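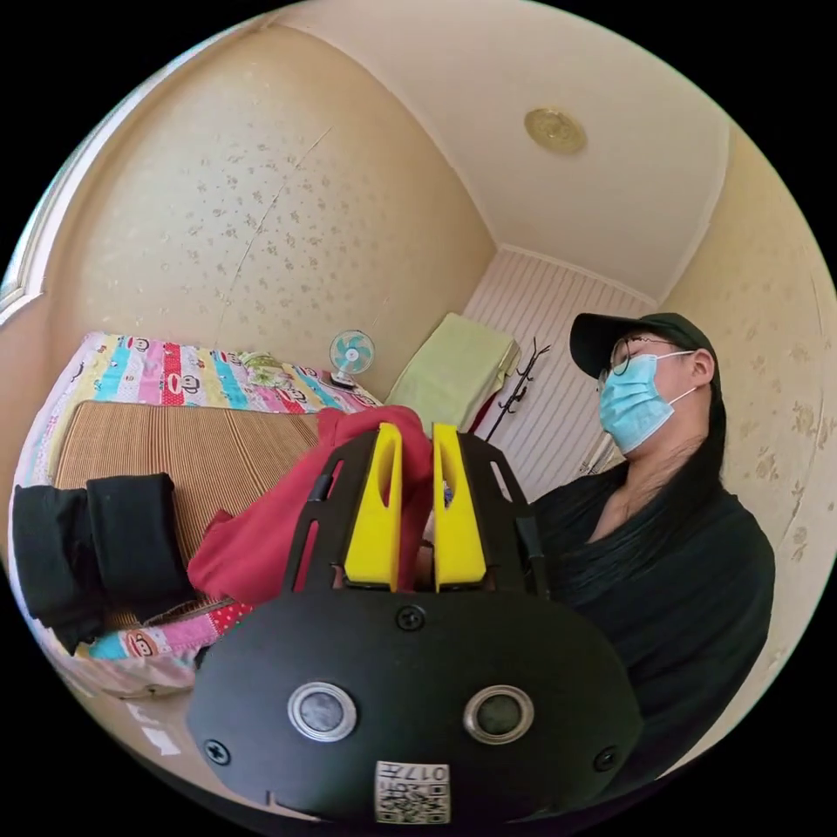
The Tavport office of Groltum has 155 employees and, until this summer, had 11 ways of telling them that the elevator was out. There was email. There were two chat programs, one official and one that people used. There was a message board on the intranet, last updated by a man who has since retired, and a sheet of paper taped beside the elevator, which had the highest readership of them all.

Groltum distributes plumbing parts, a business in which a wrong digit can send 600 elbow joints to a customer who wanted 600 gaskets. When that happened last year, the correction had been posted in good time. It had been posted in a channel called "misc-misc-2."

So in August the company moved everyone to Zurnden, a workplace app that promises to put chat, video calls, shared documents and vacation requests in one window. The old tools were to be switched off over a weekend. Marlene Lapointe, the operations manager, drew up the plan, and she is still a little proud of it. It ran to 52 pages and had a color code.

"I thought the hard part would be moving the files," she told me. "The files were fine. The files don't have opinions."

The people did. Sales wanted its old channel names back. Accounting discovered that Zurnden marks a message as read the moment you scroll past it, and stopped scrolling. The warehouse crew, who share four tablets among them, found that whoever logged in first in the morning spent the day being congratulated on other people's birthdays.

Then there were the reactions. Zurnden comes with more than 1,000 little symbols you can attach to a message, and for the first two weeks a good part of the company's output consisted of them. A notice about parking permits collected a flamingo, a trophy and a slice of pie. Lapointe has never learned what the pie meant. 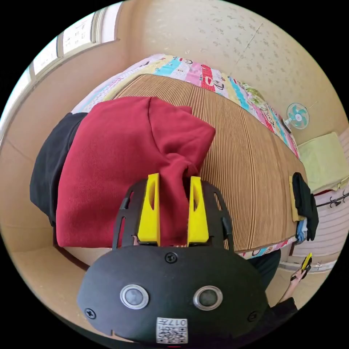

Abimbola Obi takes a kinder view of the whole business. Her team used to keep customer calls in one program and the notes from those calls in another, and new hires needed a week just to learn where to look. Now the notes sit under the call. She would not go back, she said, though she would pay good money for a button that turned off the flamingo.

Other firms in town have been watching. Hamdan, a freight broker two streets over, tried a similar switch and gave its staff both systems for a trial period – a generous idea that left half the company talking in one place and half in the other. The trial period has been extended twice.

Groltum avoided that by simply pulling the plug, and the numbers Lapointe cares about have moved a little. Internal email is down by a third. Order corrections now go to a single channel, which only five people can post in, and which everyone in the warehouse has pinned to the top of the screen. Vacation requests get answered the same day, mostly with a thumbs-up.

Meetings have not gone down. There is a new one, in fact, every other week, about how to use Zurnden. It is held in person, in the second-floor conference room, and the invitation still goes out by email.

The sheet of paper is still taped up by the elevator.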